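Running a food stall at a town light festival: kitchen tips

Treltwood has its winter lights again this year and the closing night is Sunday 13th November. If you have taken a pitch, most of the work gets done in your own kitchen the day before. These tips come from two seasons of selling soup and flatbreads in the dark.

Choose one hot dish and one cold one. A long menu slows the queue, and people who can't read your board will ask you what everything is. We sell 80 portions on a quiet night.

Make soup the day before and cool it in shallow trays. A full stockpot left on the side takes hours to cool and isn't safe. Put the trays in the fridge once the steam has gone, then tip everything back into the pot on the day and bring it to a proper boil before you load the van.

Cut the bread late. Sliced bread goes stale fast in cold air. Keep loaves whole in a clean pillowcase and slice as you serve.

Weigh flatbread dough into balls and oil them lightly. They stack in a lidded box with baking paper between the layers. Geetha Mathew on the next pitch freezes hers and lets them thaw in the box on the way, and they roll out just as well.

Warm your flasks. Fill them with boiling water, leave for ten minutes, empty, then fill with soup. 700 ml flasks are easier to pour with gloves on than the big ones.

Light the counter from the front. The coloured lights in the square make all food look grey or purple, so you can't tell if an onion is browned. A plain white clip lamp at shoulder height is enough.

Tape down anything flat: price list, napkins, allergen sheet. Wrap the allergen sheet in cling film first.

Take more change than you think. Felicidad Cruzado ran out of coins by seven last year and was giving away flatbreads to round up the bill.

Wipe down with hot soapy water as soon as you get home, including the crate bottoms. Dried soup needs a scraper by morning. Aprons can soak overnight in cold water with a spoonful of soda crystals.

Write up what sold while you still remember. I do the costs the next day and set the prices for May from them.
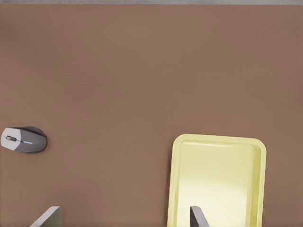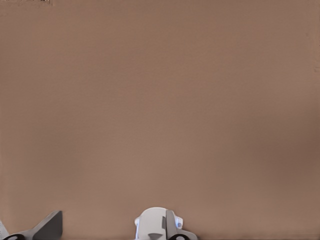 Brown tabletop, two views. The mouse is in the first.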